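Season ticket transfer after coach change, is it still possible?

Sofia Vlachopoulos
Sep 9, 2019
I have 2 season tickets for Mallano football, section 98. After they let the coach go, my brother does not want to travel any more, and I would like to give his seat to a neighbour for the remaining home games. The club page says transfers are closed, but the man at the ticket office told me something else. Who is right? Also, I paid $300 for his seat and I do not want to lose it.

Tindo948
Closed online only. You must go to the counter with both cards and they change the name. I did it last year before the Resari game.

Jabłońska
Tindo is correct, but please check the colour of your card. The family cards cannot be split, the single ones can. My cheque for the difference came back after one month, so be patient. And in my opinion your brother should wait a little. The new coach plays two strikers and the defence is finally organised.

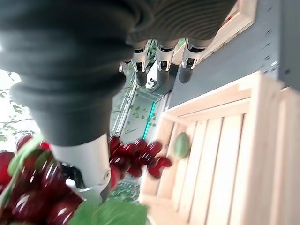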